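Shelf Life and Safe Disposal of Household Cosmetics
Interim progress report to the Wiston Fund
Prepared by Sebastián Sepúlveda, project lead, Vutora
25 September 2024

1. Status

Work is on schedule in two of the three work packages. The household survey (WP1) is closed and its data have been cleaned. Laboratory storage trials (WP2) are running. Drafting of the guidance leaflet (WP3) began later than planned and is now expected to finish within the original end date, with the review period shortened. No change to the total budget is requested. One transfer between budget lines is described in section 6.

2. Household survey (WP1)

The survey closed in May with 459 usable returns. Each household was asked to list the cosmetic products it kept, when each had been opened, where it was stored, and what was done with the last item thrown away. Returns with no opening date for any product were kept for the storage and disposal questions and left out of the age calculations.

Pencils and pens were the hardest category to date. Most have no box once they are in use, and the period-after-opening symbol is often printed on a part of the barrel that is lost through sharpening or handling. Respondents tended to give a single estimate for all the pencils they owned. We have therefore coded pencils as a group per household and do not report ages for individual items.
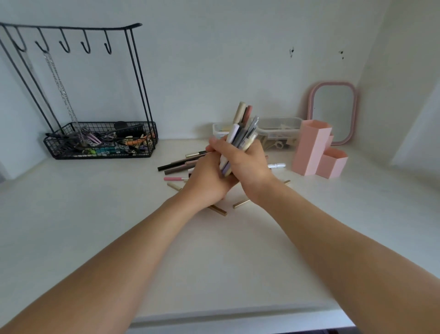
Figure 1. Makeup pencils and pens held together as a bundle.

Mascara was dated more reliably. It is replaced more often, and respondents could usually recall the last purchase. Powders were the least often discarded of all categories. Free-text answers show that many people regard a powder as usable until the pan is empty, whatever its age.

On disposal, the main finding is that respondents do not separate the product from its container. Partly used items go into general waste whole. Empty items are more likely to be placed in recycling, but mixed-material components such as pumps, mirrors and brush applicators are rarely removed first. Several respondents wrote that they had looked for local rules and found none that mentioned cosmetics. A small group reported rinsing liquid products down the sink, and the leaflet will need to address this directly.

3. Storage trials (WP2)

The trials compare three storage conditions: a closed drawer at room temperature, an open shelf at room temperature, and a humid cabinet intended to represent a bathroom. Samples are drawn at fixed intervals and checked for change in mass, change in texture and microbial growth on standard plates.

The humid cabinet was out of service for nine days after a failed seal on the door. Samples inside were moved to a spare unit on the day the fault was found. Humidity logs from the spare unit are complete and within tolerance. The six samples that were in the cabinet at the time of the fault have been flagged, and results will be reported with and without them.

Mass loss in wax-based products is low in all three conditions so far. Water-based liquids show the expected loss where the closure is worn, and little where it is sound. Closure condition seems at this stage to matter more than storage location, but the trial is not long enough yet to support a firm statement. Plate counts are with the contract laboratory, Đỗ, and the second batch of results is due at the end of the next quarter.

The protocol was amended once. The original version called for texture to be scored by a single assessor. Two assessors now score each sample independently, and a third score is taken where they differ by more than one point. The scoring sheet was revised at the same time – the earlier sheet had no entry for products that had separated but could be remixed. Samples scored before the amendment have been scored again from retained material where enough was left.

4. Guidance leaflet (WP3)

The leaflet will be a single folded sheet in plain language, with a web version. The current draft has four parts: reading the symbols on a package, where to keep products, when to replace them, and how to throw them away. 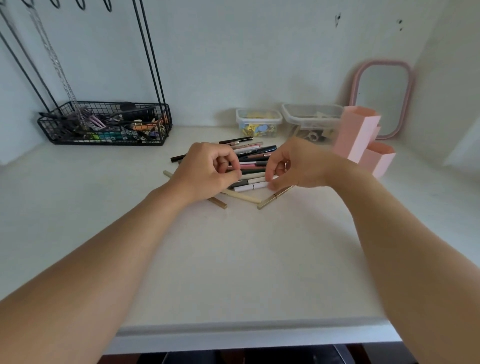
The section on replacement has taken the most work. Published advice gives fixed periods for each product type, and the survey suggests that few people know when an item was opened. The draft recommends writing the month of opening on the container with a permanent marker or a small label, and gives signs of spoilage as a second check. Wording on sharpening wood-cased pencils before use after a long gap is under discussion with our microbiology adviser. It will stay out of the text until the plate counts are in.

A reading test was held with 11 participants. All were able to explain the open-jar symbol after reading the first page. The disposal page performed less well. Participants confused the instruction for aerosols with the one for pump bottles, and the two have been moved to separate panels. A second reading test is planned for the revised draft.

5. Risks

Late laboratory results would delay the leaflet. The layout allows the affected paragraph to be replaced without resetting the page.

Local waste rules differ and change without notice. The printed leaflet will refer readers to their local service for anything beyond the general advice, and the web version will be checked twice a year.

Pastimel, the print supplier, has advised that the uncoated stock originally quoted may be discontinued. A substitute of the same weight has been sampled and is acceptable.

6. Budget

Spending is below forecast on travel and above forecast on laboratory consumables, owing to the repeat texture scoring. We request approval to move the travel underspend to consumables. Staff costs are as forecast. The detailed statement is attached as Annex A.

7. Next period

– Complete the remaining sampling points in WP2.
– Receive and analyze the second batch of plate counts.
– Hold the second reading test and revise the disposal page.
– Deposit the anonymized survey data with the codebook.

The codebook is in draft and can be supplied to the Fund on request.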